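November 2022
By Hauwa Briggs

Zuddale zipper trainer board, quick review before the bath runs over

OK so. My son is in junior kindergarten and every kid in that room is meant to do up their own coat by the time the snow comes. Mine could not. He'd hold the two sides together and look at me. Every morning, 40 small coats in one hallway and mine lying on the floor beside his.

A mom at pickup had the Zuddale board so I ordered one. Came in 4 days, box a bit squashed, board fine.

What you get: a padded board, size of a big placemat, with a chunky zipper, a row of snaps, two toggles and a buckle. Folds in half. Handle on top. No batteries, no songs, thank goodness.

The zipper is the reason to buy it. Pull tab is huge and the bottom bit (the pin? the part you poke into the other part) is oversized and a different colour on each side, so you can say "red goes in the blue house" and a kid gets it. Mine got it on the second night. I'd been saying "just line it up sweetheart" since October and that did nothing at all.

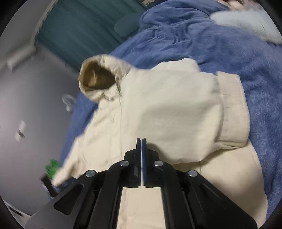
Snaps are too stiff. I had to use my thumb and lean on it. He gave up and went to find the cat. They've loosened a little since but a three year old would have no hope. Toggles are fine, bit easy if anything. The buckle he loves, clicks it all through supper, I've had to put a limit on that.

Now the big question, does it carry over to a real coat. Sort of. The board lies flat and doesn't move. A coat on your own body is upside down from where you're looking and it wiggles. So there was a gap, maybe a week, where he could zip the board like a pro and still stood in the hall crying at his parka. What helped was putting the board on his lap turned to face the same way his coat does. The little leaflet dosen't mention this anywhere and it should. First thing on the page.

I also tried the Trandden one from the library toy shelf before buying. Cloth book style, prettier, more to do on each page. But the zipper is a normal small one and the pages flop about. He lost intrest in 2 minutes. If your kid is older or already has the idea it might suit better.

Washing: wipe only. Yogurt came off. Marker did not.

Annoying things. Handle stitching is coming up on one side already. The storage pocket on the back is too small for anything, I put a sock in it and that was it full.

Would I buy again, yes, for the zipper. If you only care about snaps or buttons skip it. Around 700 reviews on their site and half of them say the same thing about the snaps so you'd think they'd fix it.

He did his own coat up Thursday. Crooked, hood inside out, but zipped to the chin and he wouldn't let me touch it.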